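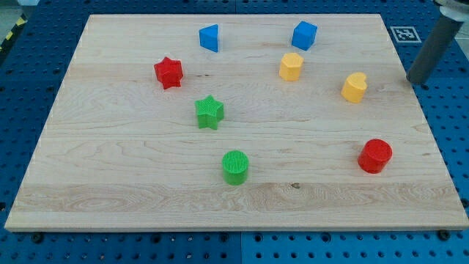 Coloured shape blocks on a wooden board.

We use cookies to keep you signed in and to count visits. By continuing to use this site you accept our cookie notice.

Starting a toy lending service from a branch library: loan terms, missing pieces and cleaning

Clincombe Library Desk
Posted 13/10/2018

Our branch has been asked to consider lending toys to families alongside books. The request came through the suggestion box on several occasions, and the district has now agreed that we may run a trial from May, provided that we can set out in advance how it will work. We have no experience in this area and would be grateful for guidance from any service that already does it.

The space available is a former reference bay with adjustable shelving. It can be seen from the issue desk. There is a small sink in the staff room but no dishwasher, and we have been told not to expect one. The initial stock would be 100 items, mostly donated, with a modest sum set aside for puzzles, construction sets and pretend food. We do not intend to lend anything that runs on mains power, nor anything a child can ride on.

The matters on which we should most like advice are the following.

We are unsure how long a loan should be. Our books go out for three weeks with two renewals, and the simplest course would be to keep to that, but one colleague believes three weeks is too long for a toy and another believes it is too short.

We do not know how best to deal with sets made up of many parts. It seems unreasonable to charge a family for a whole set when one piece has gone astray, yet a jigsaw with one piece missing is of little use to the next borrower. We would like a rule that staff can apply without having to argue about it at the desk.

We need a cleaning routine that can be kept up by a single member of staff on a weekday morning. We have seen routines published by nurseries, and these appear to assume a great deal more time and equipment than we possess.

Finally, we should like to know whether a deposit is usual. The district would prefer one. The branch would prefer to do without, as we abolished fines on children's books some years ago and would not wish to bring them back by another door.

Any sample wording for a borrower agreement would also be most welcome. Please note that we cannot accept stock offered through this site, although we are grateful to the two members who have already written to us privately.

Shared 2 times

Kekness Toy Library

Our service has been lending toys for a good many years and the catalogue presently stands at 2647 items, so the following reflects settled practice here. It may need to be reduced for a trial of your size.

Loan period. We lend for four weeks. We began with two and found that the desk was chiefly occupied in renewing things. Four weeks is long enough for a child to lose interest and for the parent to notice. You may renew once if no other family has reserved the item. We would advise against matching your book loans exactly. Where both fall due together, families tend to bring the books and leave the toys at home, the toys being heavier.

Sets with parts. Every set should have a contents card, kept inside the bag or box, and a duplicate held at the desk. The card gives the name of the set, the number of parts and a plain list of them. For wooden shapes or bricks we list by colour and form. For jigsaws we give the piece count only. Staff check the parts on return, with the borrower present wherever this is possible, and initial the card.

It is important that the card describes the set as it is now, and that it is changed when the set changes. A number of our early disputes arose from cards which recorded what the maker had put in the box, when the set had been donated with parts already missing. Those borrowers were asked to account for pieces they had never had, and some did not return to us. If a set comes to you incomplete but is still good to play with, write the card accordingly and lend it.

Our rule for missing parts is as follows. If a part is missing on return, the borrower is told and given until the end of the next loan period to look for it. The set is held back only if it cannot be used without the part. If the part does not appear, we record it, amend the card and make no charge. A charge is made only where most of the set is gone or has been broken beyond use, and it is then limited to what we would pay for a second-hand replacement. In practice we raise very few of these charges in a year.

A tray marked "found pieces" should be kept at the desk. Parts come back in coat pockets, in other sets and in book bags, often months later. Please resist the temptation to empty it.

Jigsaws deserve a separate word. We do not lend any puzzle of 1000 pieces as part of the children's stock, and those we hold for adults go out on the understanding that they are not counted on return. A slip in the lid invites the borrower to write down any gap they have found. This has proved entirely satisfactory and saves a great deal of labour.

Cleaning. We sort returns into three groups on arrival.

Hard plastic is washed in warm water with ordinary washing-up liquid, rinsed, and left on a rack overnight. A sink is quite sufficient.

Wood is wiped with a well wrung cloth and a mild soap solution, then wiped again with clean water and dried at once with a towel. It must not be soaked. Soaked wood swells, the paint lifts at the corners and joints work loose. Boards and trays should be stood on edge to dry with air on both sides, as they may warp if one face dries faster than the other. Keep them away from the radiator.

Fabric is machine washed at the temperature on the label or it is not lent. We decline soft toys that have no label.

Books that form part of a toy set are wiped on the cover and otherwise treated as library books. Anything known to have been in a house with a sickness bug is kept back for a few days before it is cleaned, and we ask borrowers to tell us without embarrassment.

For 100 items, of which perhaps a third will be out at any one time, one morning each week should be adequate. We suggest that you do not open for toy returns on the day before your branch is closed.

Safety checks. These should be done at the same time as cleaning and recorded on the same card. Look for splinters, flaking paint, cracked plastic, loose wheels and battery covers that no longer screw down. Any toy with magnets or button batteries that can be reached by a child should be withdrawn immediately. Keep the maker's age guidance with the toy, and copy it on to the card if the box has been discarded. You should ask your district's insurance officer for a view in writing before you open, as cover for lent goods is not always included in a general policy.

Deposits. We do not take them. We did at first, and the sums were a nuisance to hold and return. The families most likely to benefit were also those most likely to be put off.

A short form of agreement, which you are free to adapt:

"I will look after the toys I borrow and return them clean and on time. I will check the contents card when I get home and tell the library within 2 days if anything is missing or broken. I understand that toys must be used with an adult nearby and in line with the age shown. I will tell the library if a toy is damaged and will not try to mend it myself."

The last sentence was added after we received several items held together with strong glue – a kind thought in each case, but they all had to be thrown away.

11 comments

Oei

Four weeks is fine. I would use drawstring mesh bags in place of boxes. They hang on hooks, you can see what is inside, and damp pieces will dry in them. Boxes split. Label the bag and not the toy.

1 comment

Skororby Family Centre

We agree with most of the advice from Kekness and would add a few points from a much smaller scheme, which has no staff of its own and is run from our reception desk.

On deposits we differ slightly. We hold a refundable deposit for large items only, such as play tunnels and the train table, and waive it for any family who asks. A notice stating that it may be waived is displayed at the desk, so that the matter need not be raised in conversation. This arrangement might meet the wishes of both your district and your branch.

We would recommend limiting each family to two items at a time during the trial. With a small stock the shelves can be bare within the first week, and visitors then conclude that there is nothing worth coming for. The limit can be lifted later on. It is much harder to bring one in.

Please give some thought to noise. Any donated toy that plays a tune should be switched on and listened to before it is accepted. A toy that cannot be switched off will be heard from every part of the building, and borrowers do not thank you for it either.

Regarding shelving, we place heavy items at the bottom, puzzles flat and never more than four deep, and nothing at all on the top shelf. Children will climb for what they can see. If your bay has adjustable shelves, check that the clips are the locking kind.

We would also suggest that you photograph each set laid out in full when it is first catalogued and print the picture on the contents card. Many of our borrowers speak little English, and several staff have remarked that they too find the photograph quicker than the list. A plain surface and daylight are sufficient. The cards should be laminated, or they will be chewed.

As to measuring the trial, our funders asked for the number of loans and the number of new members, and we now wish that we had also kept a note of what was asked for and not in stock. Requests for dressing-up clothes far exceeded anything we had planned for. Dressing-up clothes must be washed after every loan, and you may prefer to decide at the outset that you will not hold them.

6 comments

Clincombe Library Desk

Thank you to all who have replied. The contents card and the waived deposit will both go into our proposal, and mesh bags have been priced. We have put the insurance query to the district and will post the outcome on this page when it is received.

Reply to this thread | Report a post
Receive our monthly newsletter: enter your email address in your account settings
Contact the moderators | Terms of use | Privacy
© Community Help Exchange. All posts remain the responsibility of their authors.
Back to top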